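Jul 23, 2019

Sydorenko screwdriver set: two months at the bench

I bought this set because my old one had been chewing up Torx heads for years, and I was sick of swearing at it. It's the 74-piece Sydorenko in the grey roll, and I picked it up at the tool place in Steden when I was meant to be buying a tap washer. (Still haven't bought the tap washer.)

First impressions were good! The handle is chunky without being silly, the bits are held in with a proper magnet, and the colour bands on the shanks mean I can grab the right one without putting my glasses on. My old Tridberg set had all the sizes stamped in lettering made for ants.

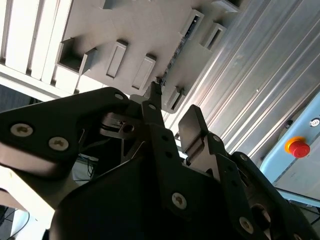 Torx screws in black plate, aluminium wall behind.

The Torx bits are the best thing in the roll. They go in snug and they stay in, even when you're leaning on them at a rotten angle. I've had no slipping so far, and I'm not a gentle person. The little Phillips ones are a bit softer than I'd like, and the #0 already has a shiny nose on it. I'd pay a few bucks extra for a spare of that one.

Now the ratchet. The catalogue says it's good for 1,000 turns a day, which is a funny thing to promise, and I can't say I've tested it. It clicks nicely, but the direction collar sits right where my thumb wants to go, so I keep knocking it into reverse halfway through a job. 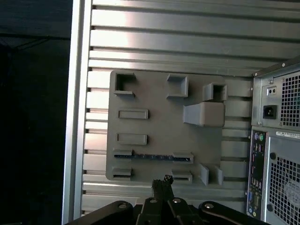

A mate lent me his Trolaser to compare, and its collar is stiffer and set further back, much better thought out. Mind you, the handle on that one gets slippery once your hands are sweaty, and the case won't shut unless every bit is in its exact spot. I gave it back after a weekend and didn't miss it.

The roll is my other gripe. It's great in the ute, but on the bench it takes up heaps of room and one end always curls over. I've started keeping my favourites standing up in a rack so I can get at them.
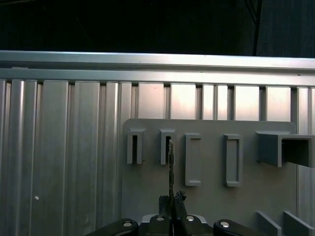

Grey holders on a flat panel, aluminium profile behind.

I'm giving it 7 out of 10. Fix that collar and I'd go higher. It's meant to be on special again in September, so hang on till then if your old set can wait.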